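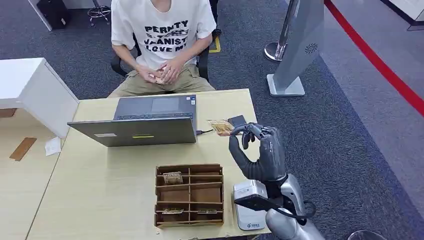

Home Columns Money Archive Subscribe

Cash deserves a proper place to sit

I pay for nearly everything with my phone, and I still think every small business should keep a decent cash tray. Go ahead and laugh! A plain cardboard one with dividers does the job, right there on the desk next to the laptop, and it costs next to nothing.

I kept the books for a little repair shop in Garkstead for 3 years, and our bills lived in an envelope (well, several envelopes, plus a mug). One February we came up $55 short and spent a whole evening blaming each other. The money was folded inside a Runport invoice. A tray with compartments would have saved us the fight, I'm sure of it.

People tell me the card reader made all this pointless. I don't buy it. Customers still hand over bills, somebody still has to put them somewhere, and a pocket is a terrible place. Give the twenties a slot and the fives a slot, and lay them flat if you can stand to. I never could, I'm a folder.

Contact | © Korkham Weekly | Back to top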